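Ticket: dark marks on Vekar table cover, won't come off
Opened by: Corrado Cirillo
Handled by: Hakim Oei, Prutavance Supplies
Opened: Apr 10, 2019
Status: Solved, one item pending

Original message

Hi there! I bought one of the Vekar white table covers from you back in November and I love it, but it's picking up little dark marks and I can't get them off. They're small and kind of grayish, mostly short streaks and specks, and they sit in the part of the table where we put things down and pick them up all day long. Plain water did nothing. A dry cloth did nothing either, except make one of them a bit longer, so I quit doing that.

Before I go at it with something stronger I'd like to know what's safe. The care leaflet says "mild cleaner" and that's the whole leaflet. I don't want to take the finish off — this is the good side, and I have no idea if it has another side.

The table underneath is light wood, if that matters. There's usually a bottle or two on it and a box with a divider that I keep the small stuff in. The marks I'm talking about are the faint ones to the right of the blue bottle:

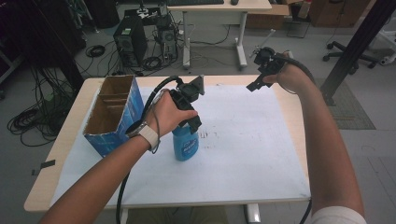
Reply from Hakim Oei

Hi Corrado, thanks for writing in. A few questions so I can point you the right way.

Can you feel the marks with a fingernail, or are they completely flat?
Do things get slid across the cover, or are they always lifted?
Which cleaners do you have on hand? Please don't use anything with bleach or a scouring powder.

Also, would you mind clearing a patch and looking at it from close up? Scuffs and stains can look a lot alike from a standing position.

Corrado, follow-up

Okay, I went and did my homework.

Fingernail: flat, most of them. There's one I thought I could feel but then I couldn't find it again, so let's say flat.

Sliding: yes, guilty. We lift things when we remember to and push them when we don't. Bottles get tipped over and set upright again a lot too.

Cleaners: dish soap, a glass cleaner, and a bottle of the Gorkix surface spray I've had under the sink forever. I also have one of those white melamine sponges but I'm scared of it.

Now the close look. It's worse than I thought! From up close there's a whole stack of short dark streaks, one over the other like somebody was testing a paintbrush, plus a smaller smudge above them and a fainter trail of marks off to the right. And then specks across the lower middle. The bottle is lying on its side just next to the streaks, so you can judge the size from that.

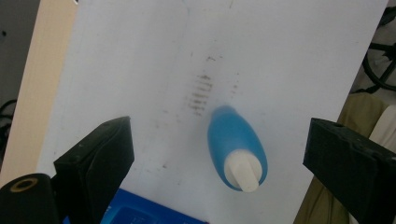
Reply from Hakim Oei

Very helpful, thank you. Short streaks bunched together like that make me think of rub marks more than a spill. Dark plastic or rubber can leave color behind on a matte white finish when it gets dragged. The specks could just be everyday grime.

Please try this in a corner first:

1. Put 2 drops of dish soap in a bowl of lukewarm water. Wring the cloth out well, because the core of the cover doesn't like being soaked.
2. Lay the damp cloth on the marks and leave it for 30 seconds.
3. Wipe in one direction with light pressure. Dry it right away.
4. If there's still color, use a plain white pencil eraser on the dry surface, short strokes.

Skip the melamine sponge for now. It's a fine abrasive and it can leave a shiny patch.

Corrado, results

The corner test was fine, so I went ahead with the real thing.

The soap got nearly all of the specks, first pass. I was thrilled. The streaks got lighter but stayed put, and then the eraser — wow, okay, the eraser! I had to go over the column of streaks three times and blow the crumbs off in between, but they're down to something I can only find if I squat and look along the surface. The smaller smudge came off completely. The trail on the right is still sort of there.

I didn't try the Gorkix. Should I?

And is the cover reversible? You skipped that one.

Reply from Hakim Oei

Sorry about that! Yes, the Vekar cover is reversible, both faces have the same finish. I'd hold off on the spray, as I haven't been able to find out what's in the older bottles.

I'll leave the ticket open until I hear back from the supplier about it.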